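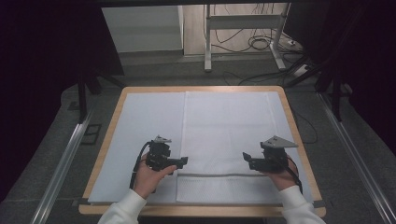 Learning from Handheld Grippers: Notes for Week 3
Course handout, revised 17 May 2023

Last time we got as far as the question of where demonstrations come from, and I promised we would spend a whole session on it, so let's do that properly. You will remember the two older answers. You can drive the robot by remote control and record what it does, or you can grab the arm and push it through the task by hand. Both work, and both are slow, and if you sat through the Heleo lab session you know how tired people get after an hour of it.

The approach we look at this week puts the gripper in the person's hands and leaves the arm out of it. The person does the job with a pair of grippers, one in each hand, while the motion of each gripper and the opening of its fingers are recorded over time. Later on, a policy is trained to produce those same motions on a real arm carrying the same kind of fingers. The lovely thing about this (and I do think it is lovely!) is that the person feels the cloth push back through the tool, so the little corrections we all make without thinking end up in the data too.

Why cloth? Well, a rigid block has a position and an orientation and you are more or less done. A towel has as many shapes as you have patience for, and no single pose describes it. It also nearly always wants two hands, and that makes it a good test of whether a method can keep two arms working together. White cloth on a pale sheet is harder still, as the edges are faint and a fold may show up only as a thin line. Keep that in mind when you get to the reading questions on contrast.

Our running case is the Dristedach set, which has 635 demonstrations of towel handling, each stored as a time series for both grippers. The Plurard baseline was trained on it for 2000 steps, which is short, and you will see in the plots that the loss was still drifting down when training stopped. Please don't read too much into the last few points.

A few things to watch for as you work through it:

Relative motion. We write each gripper's motion relative to where it was a moment ago, and we also keep the pose of one gripper relative to the other. Drop that second part and the two arms tend to pull the cloth out of step.

Delay. A person reacts at one speed and an arm at another. If you ignore the gap, the fingers close late. We will work out the correction on the board, so bring paper.

Reach. A person can lean and twist in ways a fixed arm can't. Some demonstrations have to be thrown out for this alone, and you should say how many when you report results.

For next time, read the McGrath notes up to the section on action chunks, and try problem 2 even if you get stuck halfway. Getting stuck on it is fine, just bring what you have and we'll pick it up from there.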